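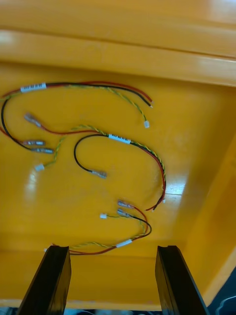 Ticket 2541: Restow kit keeps grabbing two harnesses
Product: Restow two-arm kitting package (Zatitz), trial unit
Status: open

Hi again! Same trial unit as my ticket 2464, new headache. We're using Restow to put together repair kits, one red board plus a harness onto the center tray, and the harness pick is driving me nuts. If the leads are crossed in the bin, it closes on one and drags a neighbor along. It did that on almost half the picks before lunch (boards are fine, no complaints there).

What I've tried so far: reloaded the Pliment grip profile, slowed the approach, and restarted the controller twice. Slower helped a little, I think.

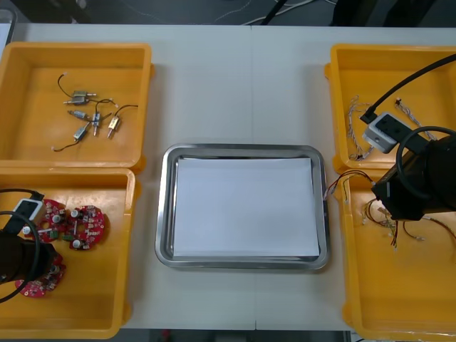
My real question is whether the bin check is supposed to catch this before the arm goes down. The Goodall add-on was sold to us as "tangle aware," and I never get a warning, only fault 1982 after the pick. The lower right bin is my worst one, with leads hanging over the rim onto the table, and it still passes as ready! The paper in the steel tray is our own addition, so tell me if that messes with your placement check. 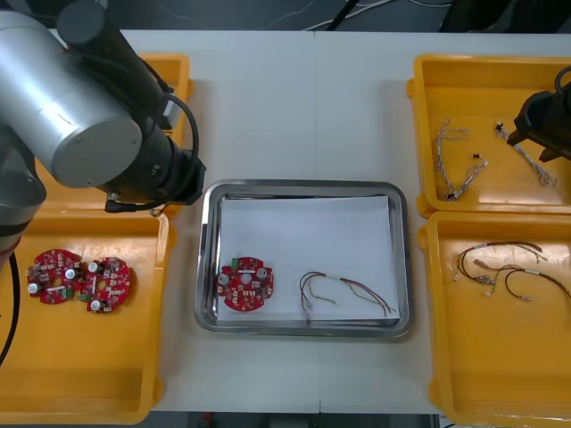

Update, 4:15 pm
Okay, I spread the harnesses out by hand and ran it with 3 per bin at most. Way better, only one double pick all afternoon. I can live with that for the trial, but I'm not buying the add-on if I have to comb wires all day. Can you send me the setting for the bin check, or tell me which log you need? Please keep this one open.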